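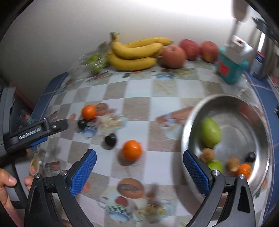 Fruit kept at room temperature lasts longer when it is separated by ripening behavior and protected from pressure. The method on this page needs a table, one wide bowl, and a clear strip along the wall for anything that does not belong in the bowl. A round stainless-steel bowl is suitable because the fruit can be spread across a broad base, and the smooth interior wipes clean. Bananas go outside it, in a bunch at the back of the table, with the apples to one side and green fruit left in its clear plastic bag until it is sorted.

Before you start

Clear the table and wipe the cloth. If the cloth has a coated surface, use a damp sponge and a drop of dish soap, then dry it completely. Moisture under resting fruit is the most common source of mold on the underside. Set out a dry towel and a small dish for rejects.

The room should be between 60 and 70 degrees F. In August, in a kitchen without air conditioning, shorten every storage time given below by half and move the apples to the refrigerator.

Step 1. Sort by ripening behavior

Bananas, apples, pears, and most stone fruit release ethylene gas, which speeds ripening in themselves and in their neighbors. Citrus does not ripen further after picking. Make one group for each. Unripe fruit that you want to hold back should be kept away from bananas. Unripe fruit that you want to bring forward can be placed next to them.

Step 2. Inspect each piece

Turn each piece through a full rotation under good light. Check the stem end first, then the blossom end, then the sides. Set aside anything with broken skin, a sunken patch, or a sour smell. Small brown flecks on a banana peel are normal and do not affect storage of the other fruit.
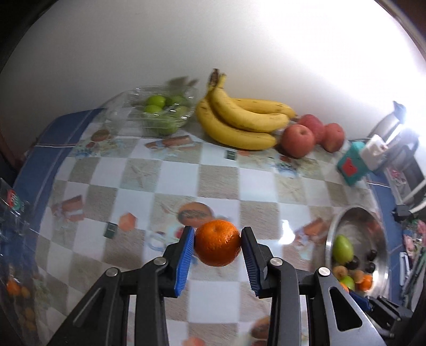

Citrus takes a separate check, as the peel can hide a dry or collapsed interior. Apply light, even pressure at two opposite points on the sides and release. A sound fruit resists and returns to shape. On a mandarin, grip the sides and leave the small dimple at the stem uncovered, so that the area around it can be examined at the same time. The peel should be glossy and evenly dimpled, with no gray or white powder. Reject any fruit that stays dented after the pressure is removed.

Compare weight as well. The test batch used for this page was weighed on a Fusenov kitchen scale. Of two mandarins of nearly equal diameter, the heavier, at 151 grams, had full segments, and the lighter one was dry near the stem.

Step 3. Load the bowl

Place the largest and firmest pieces against the wall of the bowl. Set smaller pieces in the center. Do not go beyond two layers. The total load in the test bowl was 363 grams on the first pass, and more was added after the base layer had settled. Lower each piece into position by hand. Dropping fruit onto bare steel bruises it even from a few inches.

Step 4. Position the bowl

Keep it out of direct sun, with a gap between it and the bananas. Metal warms quickly next to a bright window.

Step 5. Maintenance

Check the bowl every 2 days. Remove the top layer, turn the lower pieces, and wipe out any moisture. Move the oldest fruit to the top.

Revised with corrections to Step 3 from Kazue Tsuji, Prarnisdale.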